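Final Report: Sorting Cups by Hand-Held Gripper
Votstead team, table task group

Our part of the project was to collect demonstrations for the cup and basket task. The operator works with two hand-held grippers, one in each hand, and the policy is trained on what they record. We took over the task from last year's group and kept their table setup, but we rewrote the instructions for operators.

Each session was 30 demonstrations. A demonstration counted if the cup ended up inside the basket and both grippers went back to the start position. We threw out any run where tracking dropped for more than 2 seconds. The first week we lost a lot of runs this way, mostly from operators turning their wrists too fast near the basket handle.
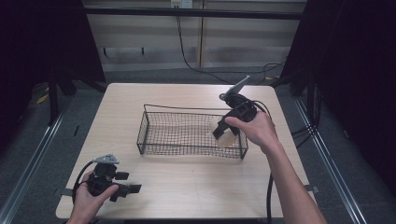
Senan Kavanagh thought we should have let the left gripper do more of the work, and said at the review that a one-handed task does not tell us much about two-handed control. We agree in part. The left gripper was meant to steady the basket, but the written steps left that up to the operator, and most people skipped it.

After training, we ran 10 trials with the cup in a new starting spot each time. The arm placed the cup in 7. Two of the misses came from the cup catching on the rim, and in the other one the fingers closed too early.

The August group should fix the left-hand step before recording anything new. Our scripts and the session log are in the Cleteletti folder.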